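Lesthorpe Neighbors Help Board > Home & Kids > Tables, crafts, books

Slippery marble table cover, kids book won't stay put

posted by osska_mom

Ok quick one, typing between loads. Got a marble-look cover for the reading table. White with gray and black veins, little gold lettering on it. Looks great. But the picture books slide all over it, and my 4 year old ends up chasing the page across the table. Also have a pink mat with SIMPLE BEAUTIFUL printed on it, that one goes on the right side, and a black marbled cloth at the back that never lays flat. Is it the layers? Do I ditch one? Don't want to tape anything to the table underneath, it's not mine. Book is a thin one, girl in a pink dress on the cover, flowers. No weight to it at all.

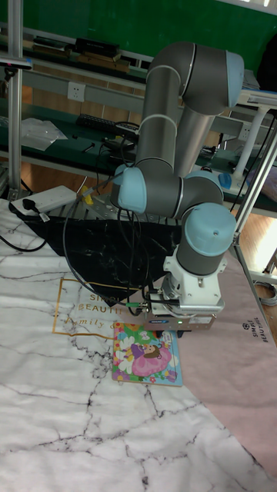
2 replies, oldest first

posted by wan_street_reader

Had the same problem w/ a cover like that. Few things.

Take everything off first. Wipe the table AND the back of the cover, crumbs under there act like little wheels. Let both dry all the way before you put it back.

Then shelf liner, the rubbery kind with holes. I use Bruris but any will do. Cut it 3 inches short on every side so it doesnt peek out. Cover on top, smooth from the middle out.

For the book, use the gold outline. Kids are good with a printed shape, "book goes in the box" works better than "stop sliding it". Mine learned it in an afternoon.

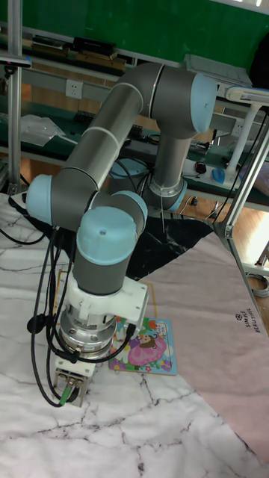
Pink-dress book on the marble cover, by the thin outline

Black cloth, I'd iron it on low with a towel over it — check the tag first, some of those melt. Or just fold it away when you're reading. The pink mat can stay if the edge lies flat. If it curls, roll it backwards overnight and leave a heavy pot on it.

Oh and glossy covers are the worst for this. A square of the liner under the book helps alot, 12 cents worth of material maybe.

posted by lintpicker155

just get a felt one. marble ones are all slippery

edit: ok that was not very helpful. If you're keeping it, three layers is too many imo. The pink one overlaps the white one so you get a ridge, and then a thin book tips when a kid leans on the corner. Pull the pink one back till it's clear of where the book goes.
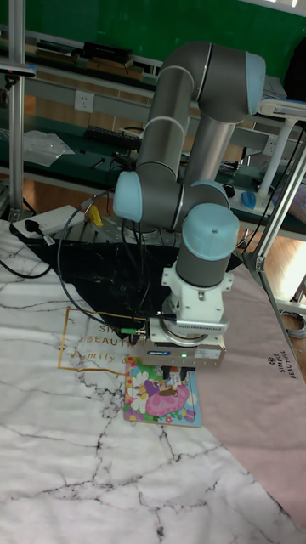
And lint roll the black cloth while you're at it, dark stuff shows every thread. Don't bother with the double sided tape people recomend, it left gunk on my table and took me till April to get it all off.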